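Setting Up Your Flomavia Folding Corner
Part 2: Getting the first shirt ready to fold

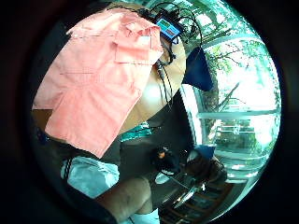 Pink garment laid over a rounded tan surface, near the window.

I like to work by a window for this part (daylight shows up creases my ceiling lamp hides completely!), so pick your spot first and then start.

1. Clear whatever you're folding on and wipe it with a dry cloth. Crumbs stick to everything.

2. Do up the top button, the third one down and the last one. I used to do all of them – what a waste of a morning.

3. Lay the shirt over a curved surface with the collar up and let the hem hang. Smooth it with flat hands, from the collar down.

4. Check the seams. If one is twisted, pick the shirt up by the shoulders, give it 2 good shakes and go back to step 3.

Note: Thin fabrics slide around a lot. Griet Segers, who tested this guide for me, puts a cotton dish towel underneath and it works great.

5. Move the shirt to a flat table, face down. Fold each side in toward the middle, then lay the sleeves straight down along the back.

6. Bring the hem up to just under the collar and turn the whole thing over. If the collar has gone flat, run a finger under it.

Caution: Keep cables and anything that plugs in away from the steam iron, and let the iron cool before you put it away. Don't leave bright colors in strong sun all day either – I've faded two good shirts like that.

Pants and sweaters are in Part 3.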